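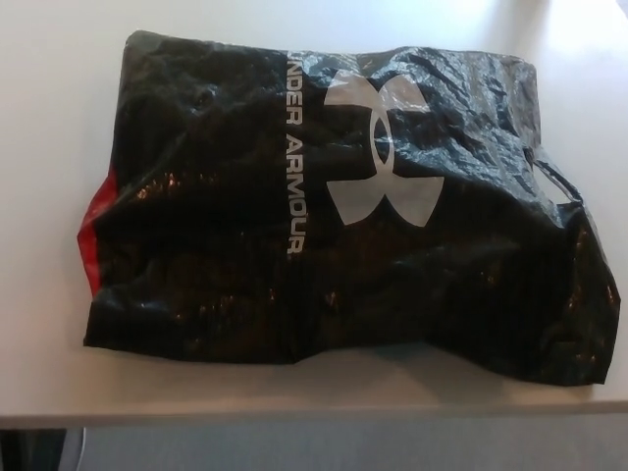 Workshop notebook, rental strollers, Trikovham park
28/08/2025

Print this entry | E-mail this entry

Carrying on with the front wheel wobble on the double strollers. Last entry ended with stroller 17 on the bench and the left front wheel off. Same stroller today, plus two singles that came back from the gate with notes on them.

Short version for anyone who only reads the top: the wobble is in the fork bushing and not in the wheel. We have been replacing wheels that were fine.

What we had before today

The doubles go out at opening and come back whenever the family gives up, so they do more distance than the singles and they carry more. Besides the kids there's the cooler, the jackets, the stuff from the shops, and late in the day usually an adult leaning on the handlebar. The complaint on the tag is nearly always the same: "pulls left" or "shakes when you go fast." Gate staff write it down, we swap the front wheel, it goes out again, and a few days later it's back with the same tag.

Edmund said in the spring that the wheels coming off looked too good to be throwing away. He kept a box of them under the back bench. I didn't pay much attention at the time. That box is what we went through this morning.

Wheels from the box

Spun each one on the dead axle clamped in the vise, with a pencil held against the post as a pointer. Looked for side to side movement at the rim and listened for the bearing. A few had gritty bearings, which you can feel with a finger on the axle as well as hear. One had a chunk out of the tread. The rest ran true and quiet. I have put the good ones back in stock with a dab of yellow paint on the hub so we know they are second time around. If you see yellow, it's fine to use.

The gritty ones had sand in them. I'd guess it's from the path by the water ride, where they brush the play sand off the paving every morning and a good part of it stays in the joints. Jong-dae is going to ask grounds whether they can rinse instead. Not holding my breath.

Stroller 17, left fork

Pulled the fork stem out of the frame socket. The stem runs in two plastic bushings, one at the top and one at the bottom, with a spring washer and a clip over the top. Upper bushing looks new. Lower one is oval. You can see daylight on the front side with the stem pushed back, and the stem rocks with hardly any force. Put a brand new wheel on it and it still shook on the ramp. Put a yellow dot wheel on it with a new lower bushing and it went down the ramp with no hands and hardly moved off the line.

Did the same thing with the right fork for comparison. Right lower bushing was worn too, less than the left. The left side probably gets it worse from curbs, since most people tip the stroller back and drop it down on one side, though I have no proof of that beyond watching people at the parade crossing.

The ramp test, written down so we all do it the same way

Use the plywood ramp by the roll-up door. Load the seat with the two sandbags from the shelf, one each side on a double, one in the middle on a single. Parking brake off, front wheels straight, back axle on the chalk line. Let go, don't push. Watch the front wheels from the side and not from behind. If either one flutters before the bottom of the ramp, it fails. If it runs off to one side but doesn't flutter, check tire wear and the frame before you touch the fork.

Please sweep the ramp first. I got two failures this morning that were only a pebble.

Bushings

The originals are a white nylon part that the stroller maker only sells as part of the complete fork. Nermin found two places that do a bushing in the right size as a loose part. Forico has a gray one with a flange. Gökçe has a black one, no flange, a little longer. She ordered a small bag of each last week and both were in the mail room when I got in.

Forico: goes in with thumb pressure and a tap. The flange sits on the bottom of the socket and takes up the gap where the original was leaving the stem bare. Turns freely dry. With a smear of grease it's almost too free, and the wheel swings around by itself when you lift the front. Left it dry.

Gökçe: tight. Had to press it in with the vise and it closed up slightly on the stem. Ran the reamer through once by hand and it was good after that, nice and firm. It's the better fit of the two once it's in, but it takes longer, and if you ream too much you have made the same problem we started with. I did that on the first one.

Fitted Forico in the left fork of 17 and Gökçe in the right. Both sides will get the same distance and the same load, so we can pull them at the end of September and look. Tag on the handlebar says DO NOT SERVICE FRONT END – SEE NOTEBOOK. If the gate sends it in for anything else, fix that thing and leave the front alone.

The two singles

First one had a brake that wouldn't hold. The cable had pulled out of the barrel at the pedal. Reseated it, pinched the end, tested on the ramp facing up and facing down. Back on the line.

Second one had a canopy that would not stay open. Hinge rivet gone on one side and someone had tied it with a hair elastic, which had held up pretty well. New rivet. While it was up on the bench I checked the forks, and the lower bushings were tight. It's one of the older frames, so age alone doesn't explain it. The singles just don't see the weight.

Frame number on the second single is 2782, in case we want to follow one old one through the season as a control. I've put a strip of green tape on the crossbar.

Bags on the handlebar

Talked this over with Taner at lunch. He was on the gate all last summer and says the doubles that come back with the shakes are also the ones that went out with a backpack hung on each end of the handlebar. That would lift weight off the front wheels, and a caster with no weight on it is free to flutter. So I tried it. Loaded a double with a good front end, hung two packs full of water bottles off the bar, let it down the ramp. It fluttered a little near the bottom. Took the packs off and put them in the basket underneath, and it ran clean.

So there may be two things going on. A heavy handlebar makes a good front end shake a bit and a worn one shake a lot, and the shaking is what ovals out the bushing. I'd like to see it on a few more strollers before telling anyone at the gate. Still, asking guests to put the big bag in the basket is free, and it also stops the thing going over backward when the kid climbs out, which we get every week.

Taner's view is that people won't do it because the basket is a pain to reach with the seat laid back. He's right. The opening on the doubles is at the front, behind the footrest, and a full day pack only goes in if you turn it on its side. Could we open up the back panel? It's held with snaps. I unsnapped one and a pack went in from behind with no trouble. Need to check that nothing hangs down near the axle when the panel is loose. Job for another day.

Cost, for Zerrin

She asked for something she could take to the rental office. A new front wheel costs us 4 dollars at the quantity we buy. The bushings are pennies by comparison but they take longer to fit. Budget for front end parts through the end of the season is 1000 dollars and most of that was going to be wheels. I'd ask to move half to bushings and keep the other half for bearings and tires. I don't want a big order of either brand until 17 has been opened up again.

The Estville shop runs the same doubles. Zerrin is going to send them the ramp test and ask what they see on theirs. They have smoother paths and no sand, so if their bushings are worn as well then it's load.

To do

– Check lower bushings on every double that comes in, for any reason. Rock the fork by hand, takes no time. Write L or R on the tag if loose.
– Don't bin wheels. Spin them first.
– Reamer is back in the top drawer, in its sleeve. Leave it in the sleeve.
– Order more clips. The old ones spread when you take them off and I reused one I shouldn't have.
– Nermin to ask Forico whether the gray one comes a little longer.
– Look at the snap panel on a double with the seat fully back.

Vise jaw is loose again, by the way. Tightened it with the wrong size key, so it will need doing properly.

Shared 4 times | 5 comments

Comments

Edmund Wieczorek
The box under the bench thanks you. There's a second, smaller one behind the compressor, same story. I'll spin those when I'm in.

Nermin Gezer
Forico answered. They have it longer but only in white, different material, they say harder. I asked for a couple to try. They also want to know which stem finish we have, painted or plated. Can someone look?

Jong-dae Ok
Stem is plated on the doubles and painted on the older singles. Grounds said they will rinse the path on days when the hoses are out anyway, so partly yes.

Taner Uysal
Tried asking people about the basket at opening today. Most were fine with it if I put the bag in for them. The ones with the seat laid back already said no thanks. Please do the snap panel.

Zerrin Dönmez
Sent the ramp test to Estville. They don't have a ramp. They're going to use the loading dock slope, so don't compare their results straight across with ours. Rental office is okay with moving half the money.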